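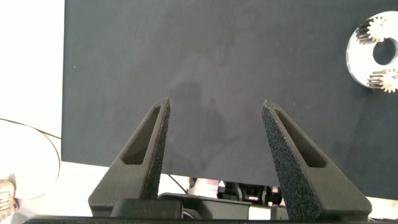 Page last changed in May by Radwa Belkadi

Ratio and proportion: notes to go with the second evening
Module 3076, Maths for People Who Gave Up On It
Tendgate Adult Learning, Admont Room

Hello again. Reinhold Hinrichs asked if I could write up what I said about ratios, as he'd copied down the board and then couldn't read his own writing, so I've done it for everybody. I've put back the bits I rushed at the end when the tea arrived.

What a ratio is

A ratio tells you how much of one thing there is for each bit of another. If I make squash with one part cordial to four parts water, I haven't told you how much squash I'm making. It could be an eggcup or a bathtub! It'll taste the same either way, and that's really the whole idea.

We write it 1:4 and say "one to four". The order matters. Swap them round and you've got four parts cordial to one part water, and a very thirsty afternoon.

Parts and fractions (where most of us came unstuck)

Look at the squash again. There's one part cordial and four parts water, so how much of the jug is cordial? Lots of you said a quarter, and I can see why, the four is sitting right there. But count up all the parts first. One and four make five, so cordial is one fifth of the jug. The quarter tells you something else: there's a quarter as much cordial as there is water.

I still add the parts up in the margin before I do anything else, and I've been teaching this for years. Please do the same and don't feel silly about it.
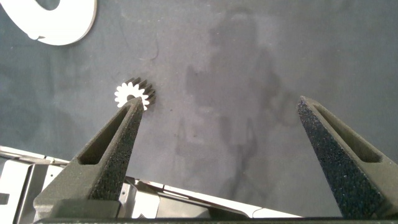 So, once you've added the parts up, sharing things out is quite easy. Say Iolanda and Cleiton win £60 on a raffle ticket and they paid for it in the ratio 2:1. Add the parts: three. Divide the money by the parts: £20 each part. Then Iolanda gets two parts (£40) and Cleiton gets one (£20). Check that £40 and £20 come back to £60 -- if they don't, go and look at your dividing, it's nearly always the dividing.

Making ratios simpler

You can divide both sides by the same number and the ratio stays as it was. 4:2 is the same as 2:1. You can multiply both sides too, which is how you scale a recipe up when your sister rings to say she's bringing the children.

What you can't do is add the same number to both sides. Try it with 2:1. Add two to each and you get 4:3, and that's a different mixture altogether. I had a good argument with Marcelino about this during the break and I think he's nearly forgiven me.

Units first, please

If one side is in minutes and the other is in hours, change one of them before you write anything down. Two minutes to one hour is not 2:1, it's 2:60, and you can tidy that up to 1:30. Same with grams and kilos, or pence and pounds.

When one goes up and the other goes down

We only just got to this. With squash, more cordial means more water. But some pairs work the other way. If two people paint a fence in 4 hours, four people (same speed, enough brushes, no chatting) should take two. Twice the people, half the time.

Gears do this as well. Put a wheel with few teeth against a wheel with lots and the small one has to turn more times to keep up. If the big one has twice as many teeth, the small one goes round twice for each turn of the big one. Your bike does it with a chain in between.
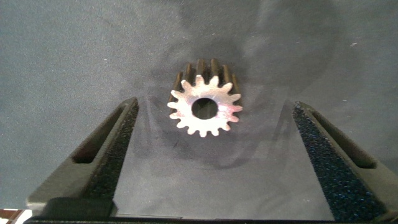 A small metal spur gear. The teeth run all the way round, with a round hole through the middle.

To try at home

1. Share £60 in the ratio 1:4. Add the parts up first!
2. Write 30 minutes to two hours as a ratio, as simply as you can.
3. A wheel with 60 teeth turns one with 20. How many times does the small one go round for each turn of the big one?
4. Find a ratio on something in your kitchen cupboard and bring it in. Paint tins and plant food count too.

Bring your workings even if they're a mess. We'll start with number 2, and the Admont Room should be open from half past six if you'd like to go over anything before the rest arrive.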